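**Right hand drops the part a few seconds after a good grasp, fault 62 in the log**

Posted by stoica_bench, Wednesday, July 16, 2025

We run a two-armed humanoid at a white table, picking up round wooden discs and putting them in a gray plastic basket. It has done this without trouble since we set it up. Since Monday the right hand closes on the disc, lifts it, and then opens by itself somewhere on the way to the basket. The disc lands on the table or rolls off onto the floor. The log shows fault 62 on the right hand every time, and the arm keeps going to the basket as if it still had the part.

The left hand has never done it. Hand firmware is 1204 on both sides. I have already restarted everything, cleaned the fingertips and run the grip calibration again. The fault list that came with our Rutden hand controller only says "62: supply" with no other text.

Is this the hand, or something upstream of it? I'd like to know before I send it out, as the last repair took most of July.

---

**trikham_tech**

62 on that controller is a low voltage fault. When the supply to the hand dips under the limit the controller shuts off the finger motors. The springs then open the fingers, so it looks like a commanded release but no command was sent. Check your command log for the same moment and you should find nothing there.

I would look at the cable before the hand. On ours the power pair had broken inside the jacket where it goes past the wrist. It tested fine with the arm straight and went open when the wrist turned. To find it:

1. Support the arm, hit the e-stop and pull the main power. Wait for the lights on the controller to go out.
2. Unplug the hand cable at both ends.
3. Clip a meter on each wire and turn the wrist slowly by hand through its full range.
4. If the reading jumps at one angle, replace the whole cable. Don't splice it, the splice will break in the same place.

If the cable is good, swap the left and right controllers and see which side the fault follows. Write down which is which first. The calibration is stored in the controller, so you have to run it again after the swap.

Separate from the cause, you should not have the arm carrying on after a hand fault. There is a setting called "stop arm on end fault" on the safety page and it is off by default. Turn it on. A wooden disc is no big deal but people reuse the same program for heavier parts. Until this is fixed keep people back from the table while it runs, and don't reach in to catch a part.

---

**zukero_user**

had the same thing, I just raised the grip force and it went away

---

**trikham_tech**

I wouldn't do that. More grip force means more current, and on a weak cable that makes the dip worse. It may have gone away on yours for some other reason.

---

**stoica_bench**

It was the cable. The meter was steady until the wrist was turned most of the way in, then the red wire went open. Same angle each time. There was a flat spot on the jacket under the clamp, so I think the clamp was too tight from the start.

New cable is in, with the clamp one notch looser and a longer loop at the wrist. I ran 3000 grip cycles with the wrist moving and got 2 faults, both in the first few minutes. Those were from a plug I had not pushed all the way in. None after that.

"Stop arm on end fault" is now on. I tested it by forcing a fault with the arm holding still over the table, and the arm stayed put. The grip force is back at the default and I am leaving it there. I'll check the left cable this week too, as it has the same clamp. 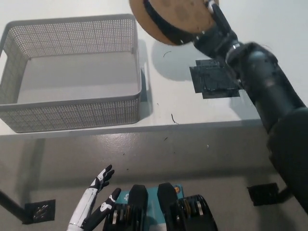
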